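# Breto Board and Shape Blocks

The Breto is a flat work board made of pale wood, sold with or without a bag of colored shape blocks. We make it for sorting games, small building jobs and anything else that needs a smooth, light surface under it. It has no rim, so blocks can be slid off the side straight into a box.

Each board is joined from long planks running the length of the piece. You will see faint seams between them, and the grain changes from one plank to the next. Some boards are nearly plain. Others have a swirl or a darker patch somewhere in the middle. We don't sort for this, and we can't take requests for a particular grain. If you order two boards for the same table, expect them to differ.

The board goes on any flat table. It isn't fastened down and has no feet. On a perforated worktable like the blue ones we use in Lornport, it covers the holes so that small pieces have an even surface to stand on.
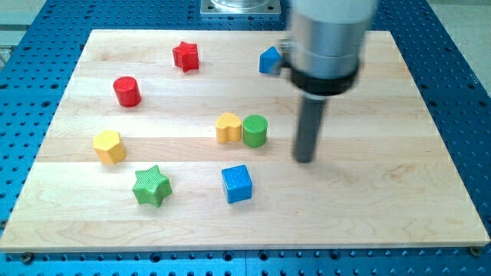
The blocks come in red, yellow, green and blue. Shapes include stars, cylinders, hearts, hexagons, cubes and a five-sided block that most people call the house. Colors and shapes are mixed, so a star may be red or green. That lets you sort the same blocks twice, first by color and then by shape, without putting anything away in between.

Top faces vary. Some have a fine texture or a ribbed pattern, which gives fingers a little more to hold. The stars can be stood up or laid flat.

## Ordering

- **Breto board only:** item 3055
- **Dullent block bag, mixed shapes:** item 22
- **Board and block bag together:** item 31

The Dullent bag is packed by hand from the bins. Tell us in the order notes if you need a second star or heart and we will put one in if we have it. Single replacement blocks are sold by shape and color. Please give both, as "the yellow one" isn't enough for us to go on.

The Marty tray, our older model with raised sides, has been discontinued. Blocks bought for the Marty are the same size as the current ones and can be mixed with them.

## Care

Wipe the board with a damp cloth and dry it right away. Don't soak it or leave it standing in water. Store it flat, away from heaters and out of direct sun. Light scratches can be sanded out with fine paper, working along the planks and never across them.

Wipe the blocks with a cloth that has been wrung out well. Strong cleaners will dull the color. A chipped block can still be used, but check the edge for roughness before giving it to a child.

## Delivery and returns

Boards ship flat in a cardboard sleeve. The block bag goes in a separate box, and the two may arrive on different days. Orders placed in December take longer.

Unused boards can be sent back in the original sleeve. Check the corners when you unpack and write to us before using the board if one is dented. For school orders or questions about replacement blocks, contact Welington Xavier at the Lornport shop.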